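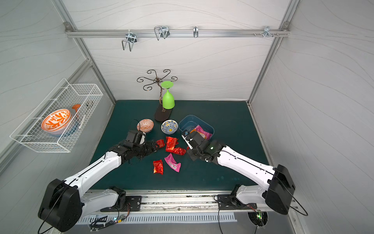 One Haltevach customer wrote to us in May that the glass rack was the daftest thing on the worktop, and that any glass hung on it would be on the floor within a week. We take the point about scrolled arms. They look good in a shop and are less convincing when loaded. Section 8 covers what you can do about it.

8. Hanging and storing small tableware

8.1 Glass rack

1. Stand the rack towards the back of the worktop. Check that the base sits flat. If it rocks, do not hang anything yet.
2. Turn the glass upside down and slide its stem between the arms until the foot rests on top.
3. Let go slowly. If the rack leans, hang a second glass on the opposite side or go back to a cupboard.

Note: The Arnby leaflet says the rack "suits all glasses". We doubt it. Any foot wider than 8 cm should be tried over a folded towel first.

8.2 Wall basket

1. Put the plain, heavier bowl in first and the patterned one on top of it or leaning against it.
2. Stand handled items behind the bowls, handle up.
3. Press down on the front edge of the basket. If it moves, tighten the fixings before using it again.

Caution: Wire mesh does not cushion anything. Bowls that lean will chip if the basket is knocked, whatever the box promises.

8.3 Rail and hooks

Leave 31 cm free below any hook that will carry a utensil. The Prenov guide allows less, presumably for people who own very short ladles.

8.4 Lidded pots, small bowls and snacks

1. Keep egg-shaped pots away from the front edge. They roll.
2. Put packets in a plastic bin and throw out empty wrappers first.
3. Keep 2 small bowls within reach at most. The rest belong in the basket.

Spare hooks are listed on page 34.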